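Quando a família pede ajuda à noite

Em Zerkau, o apoio domiciliário costumava acabar às sete da tarde. Quem precisasse de alguém durante a noite contava com os filhos ou ia para um lar. Desde dezembro, a Dondent tem uma equipa noturna que visita pessoas com dependência em casa, entre as 21h e as 7h.

O serviço começou com 60 utentes e acompanha hoje 263, quase todos com mais de oitenta anos. Kenneth Geddes, que coordena as escalas, diz que os pedidos mais comuns são a mudança de posição na cama e a ida à casa de banho. "São vinte minutos de trabalho, mas sem eles a filha levanta-se três vezes e vai trabalhar sem dormir."
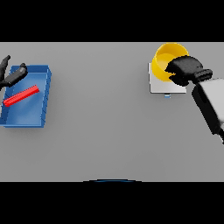

Quem pode pedir as visitas noturnas?
Qualquer residente com avaliação de dependência feita pelo centro de saúde, mesmo que viva com familiares. O pedido é entregue na sede da Dondent e a primeira visita é sempre feita de dia.

A mensalidade ronda os 299 euros para duas visitas por noite. As famílias com rendimentos baixos pagam metade.

Tobiloba Bashir trata da mãe há quatro anos, no bairro de Koppel. Inscreveu-a na primavera e esperou seis semanas por vaga. Queixa-se das trocas de pessoal: no primeiro mês passaram lá por casa cinco auxiliares diferentes. Agora são duas, e a mãe já as conhece pelo nome.

A Dondent quer chegar a Drundlow no próximo ano, mas faltam-lhe auxiliares com carta de condução.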